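Gretness house slippers – restock is in, most sizes. Last batch went in 3 weeks so dont wait on it.

Open toe, wide strap, soft sole. Meant for indoors. Fine for the mailbox, not for the dog walk.

- Sizes: women's 5 to men's 13, whole sizes only. Between sizes, go up.
- Colors: pale gray, white, oat. Oat is back in November.
- Weight: 84 grams each in a medium. Light enough to pack.
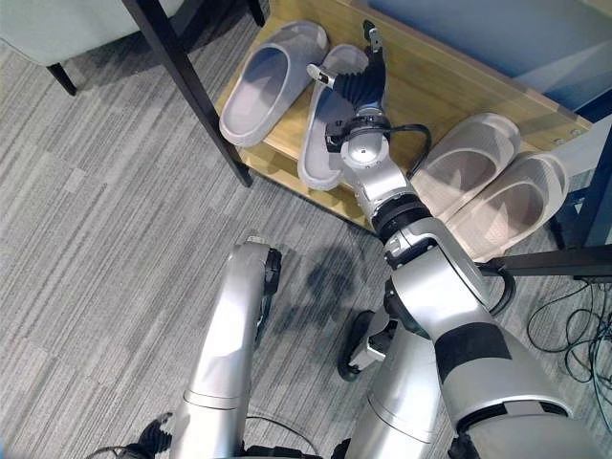

## Price and shipping

$24 a pair, 2 pairs for $42. Ships from our Lurholm warehouse, next working day if you order before noon. Orders to Brunon and the islands take longer – allow a week.

Guest packs for rentals and small hotels come in mixed sizes, bagged by pair. Item no. 333. Ask for the price sheet.

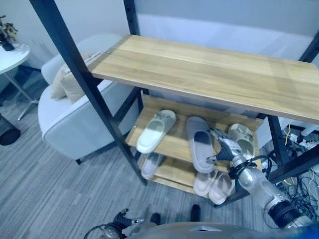 Can they go in the washing machine?

Cold wash on gentle, in a mesh bag, then air dry. Keep them out of the dryer and off the radiator, the foam shrinks and you'll lose a size.

## Fit notes

Runs a little narrow the first few days, then the strap gives. High insteps should look at the Saithong instead, same sole with a looser strap and $3 more. Socks are fine with either one.

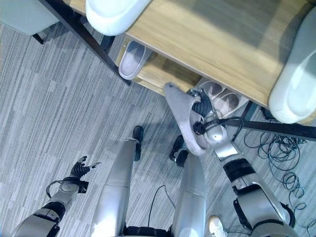

A customer in Brunon wrote that hers squeaked on tile for the first week and then quit. She also wants half sizes. We get that one a lot, and its on the list for the next mold.

## Returns

30 days, unworn or tried on indoors. Use the label in the box. Exchanges for size are free the first time, after that you pay postage one way.
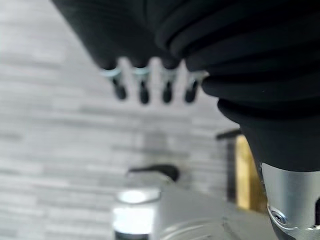

Refunds go back to the card you paid with, usually in 5 working days. Guest packs can come back too, but only sealed – opened packs we can swap for size and thats it.

Page updated August 27, 2025. Stock counts refresh overnight.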